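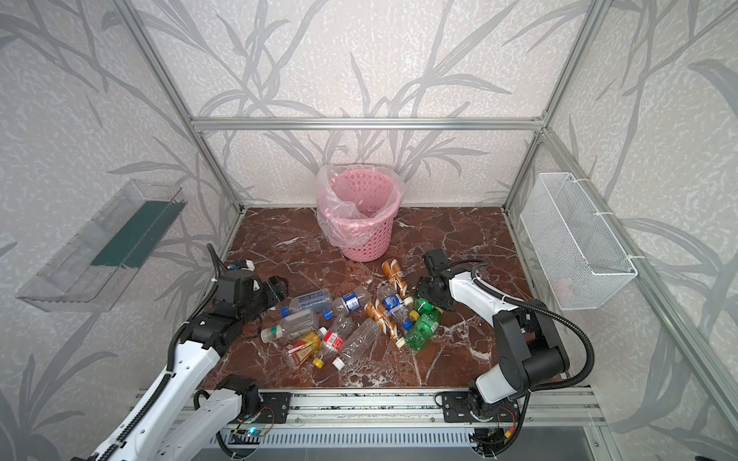
Who stays in uniform, and who leaves at year five

1/ The Ó Briain Institute put out its report on retention in the Harnia coast guard on 21/04/2021. I read all of it over the past few evenings. Notes follow, mostly on the parts the news coverage skipped.

2/ Basic facts first. The service has 3342 people in uniform. The government wants more and keeps paying for recruitment campaigns. The report says recruitment is fine. People apply, pass and start work. They leave between year four and year six.

3/ The authors interviewed 183 former members. That is a decent number for a service this size. They also had access to the rosters, and I think those matter more than the interviews.

4/ Pay comes up less than I expected. Most people who left took civilian jobs at the same pay or slightly lower. What they mention again and again is posting notice - how long in advance you are told that you are moving.

5/ The rule book gives eight weeks. In practice the station commander can shorten it "for operational need," and the rosters show this done for routine moves. Nothing in the rules says what counts as operational need or who checks.

6/ Short notice hits some people harder. Single parents, people caring for a parent, couples where both serve. Women are more often in those groups, and they leave earlier. The report says this in one paragraph on page 40 and moves on. It should have had its own chapter.

7/ The Cloltska station is the useful comparison. In March of the year before last it started publishing postings on a fixed schedule, twice a year, with a swap list. Two people of the same rank can trade if both commanders sign.

8/ Early departures at Cloltska went down after that. The authors are careful and say one station is not proof. Fair enough. It is also the only station that tried anything, so there is nothing else to compare it with.
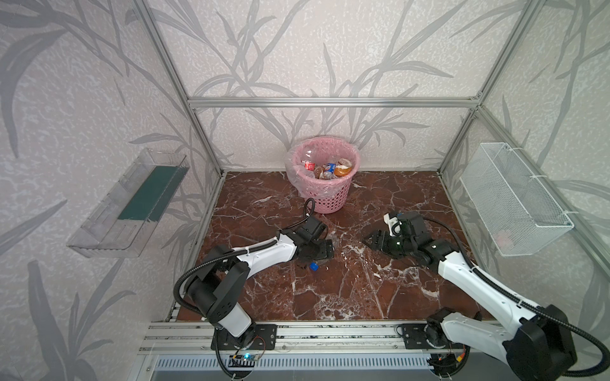 9/ Does a fixed posting schedule make it harder to respond in an emergency?

Emergency call-outs run under a separate order, and the schedule leaves that order alone. It covers planned moves only. Cloltska sent crews to the winter floods under the same emergency order as every other station.

10/ Then there is Dokemero, the new personnel system. It was sold as the answer to all this. It can hold family circumstances on file, but the field is optional and commanders can't see it when they draw up postings. So people fill it in and nothing happens.

11/ Several interviewees said they stopped updating their records for that reason. The ministry reads the blank fields as "no needs reported." I'd treat any figure taken from that system with care.

12/ On money: the report puts the swap desk at Cloltska at 2000 a month in staff time. I haven't seen anyone dispute it. Training a replacement crew member costs far more, though the annex gives that as a range and I won't quote half of it.

13/ What I would ask for. A written definition of operational need. A log every time notice is shortened, with the reason. The swap list at every station. None of it needs a new law.

14/ One gap. The interviews cover people who left and nobody who stayed. I'd like to know how those with young kids or sick parents manage to keep going, and what it costs them.

15/ The ministry has said it will reply in writing before the summer recess. I'll add the reply to this thread when it's out.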